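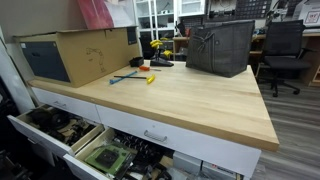
How many demonstrations do we need per task before training is worth starting?
Plan on 2000 for the whole drawer set. Nernow trained on less and had to go back for more.

On 12/25/18 the Holtodside list wrote:
> Do failed grasps stay in the set, or do we delete them?
> We have 33 from the October batch.

Keep them, but put them in a separate folder and mark them as failed. Doolan reads the flag and skips them by default.
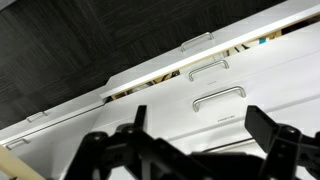 Please also vary the starting pose. In the last batch, almost 19 episodes in a row began from the same spot, and the model will learn that spot instead of the handle. Move the arm after every 2 episodes and write the new pose in the log. I'll merge whatever is on the Woltau server at the end of the month.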